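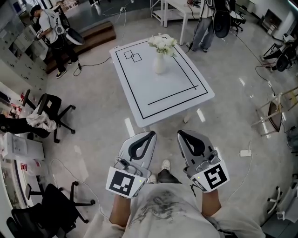

Photo: Bramow workshop notes

Workshop tips: keeping hand-held gripper recordings usable

These are the things we check before, during and after a recording run with hand-held grippers, where a person does the task and the software turns the recording into training data for an arm. Most are about software, but a good few are about the table, the floor and the cables. They suit a small room with two or three people working in it. If your tools differ from ours, the menu names will too, but the order should hold.

Setting up the table

Mark the working area on the table top and leave the marks alone. A white top with a black border line gives the tracker hard edges to find, and it tells the person holding the grippers how far they can reach before the data stops being useful. If you need start positions for objects, mark those as well, and give each outline its own name in the task file. "Upper left square" stops working as a name on the day someone turns the table round.

Measure the border once, write the figures in the scene file and lock the file. In Heltis the lock is under Scene, then Fixed geometry. With that set, the planner will refuse to load a session whose border doesn't match, so you find out about a moved table at the start of the day.

Flowers in a white vase on a white table make a fair test of perception. The outline of the vase is faint against the top, and the leaves and petals give the segmenter a ragged shape to deal with. Run the mask preview before you record anything. If the mask for the vase flickers or merges with the table, lower the edge threshold one step at a time and look again. Don't lower it past the third step, or the black lines start coming up as objects.

Shiny floors

Polished concrete throws back the overhead lights as bright streaks. The exposure control sees them and darkens everything else, table included. Set the exposure by hand with the camera pointed at the table top, then fix it. If your software only has automatic exposure, give it a metering region inside the border.

Streaks also cause trouble for visual tracking, as a reflection shifts when the camera shifts and the software takes it for a feature. Draw a mask over the floor in the tracker settings. Ours is a plain polygon and takes a minute to draw.

Markers on the grippers

Each gripper needs a marker of its own, and the software needs to know which is left and which is right. Swapped markers are the most common fault we see. The recording plays back perfectly well, but the left path has been given to the right arm. To check, record one short clip with only the left gripper moving and look at which trace moves.

Keep marker plates flat and clean. Wipe them with a dry cloth - spray cleaners leave a film that shines under ceiling lights. Print spares on matt paper.

If the tracker loses a marker for a moment, let it fill the gap only when the gap is short. We allow 34 frames. Anything longer is flagged and the clip goes to the review folder. Smoothing over a long gap gives a tidy curve that no hand ever made, and the controller will try to follow it.

Cables and chairs

Route cables away from where people stand, and tape down any that must cross the floor. A tugged cable shows up in the data as a jerk in the wrist path. Search for sudden acceleration spikes and you will find most of these without watching the clips.

Push office chairs back before recording. Chairs on casters drift, and a chair that wanders between clips will upset any background model that was built with it somewhere else. If you can't clear the room, rebuild the background model each time you come back from a break.

People in view matter too. Anyone standing past the table should be covered by the person mask, so switch it on even when you think you're working alone.

Naming and saving

Use one folder per task and one file per attempt. We put the task, the table layout and a running number in the file name, in that order. Corrigan sorts on the first part only, so keep task names short and don't begin two of them with the same word.

Save failed attempts. Tag them as failed and leave them out of the first training set, but keep them on the disk. Our Stoseck set has 3,023 clips, of which 2,288 passed the checks, and the rest have been handy for testing the fault detector.

Copy the calibration file into every session folder. It's small, and hunting for the right one in February for clips made the summer before is a miserable job.

Before it goes to the arm

Replay the path in simulation at quarter speed with the collision check on. Look at the distance between the two grippers as well as the distance to the table. People happily bring their hands close together and two arms can't always do the same.

Check the joint limits next. A wrist turn that is easy for a person may ask the arm to go the long way round. If the planner reports a flip, split the path at that point and plan the two halves separately.

For the first run on the real arm, cap the speed low and keep a hand on the stop button. Raise the cap only after a clean run, and put it back down after any change to the scene file, however small.

Clear the replay cache once it holds 100 sessions. Heltis gets slow to open after that.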